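I have a soft spot for people who can talk for an hour about something the rest of us throw away, so when a reader wrote in about a woman in Didenbridge who sets up drinks tables for a living, I was on the bus before lunch.

She works for a small party hire firm called Drukex, and her kitchen is pretty much the office. There was coffee (in mugs, she was firm about that) and a long wood table between us, and before I'd even got my coat off she had started in on cups.

"Everybody plans the food," she said. "They'll spend three weeks on the food! Then somebody runs to the store the night before and grabs whatever's on the bottom shelf."

Her first big job was a wedding with 350 guests, and she got it wrong. She had ordered a cup with straight sides, and they wouldn't pull apart. "I had my nails in between them, I had a butter knife, I had the groom's uncle helping. There was a line all the way back to the coats."

These days she likes a clear cup that gets wider toward the top, with a rolled rim. I asked if the rim really matters and she looked at me like I'd asked if the wheels matter on a car. "Run your finger around it. A cut edge feels mean on your lip. And you can find a rolled one with your thumb when you're pulling it off the stack." 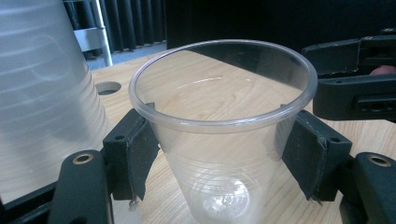 A clear tapered cup with a rolled rim, on the wood table.

The ridges low down on the sides are another thing she looks for. She says they give your fingers something to hang on to, and I have to admit I'd never once noticed them in all my years of drinking lemonade at other people's parties.

Why clear, though? Red is more fun, surely? "Clear goes with any tablecloth," she said, "and I can see from across the room who's run out." Her biggest job so far was the summer fair at Rirnutia, where she put out 805 cups and brought home one unopened sleeve, still a source of great pride.

Her rule for home parties is two cups per guest, plus a few - people put theirs down, wander off to dance and never see it again. For 55 guests she'd just buy 100 and tell everyone to write their name on theirs. "That's the one time I break the rule, if they've got a marker."

Before I left she gave me a sleeve for my sister's birthday in September, and told me to store it on its side, away from the stove.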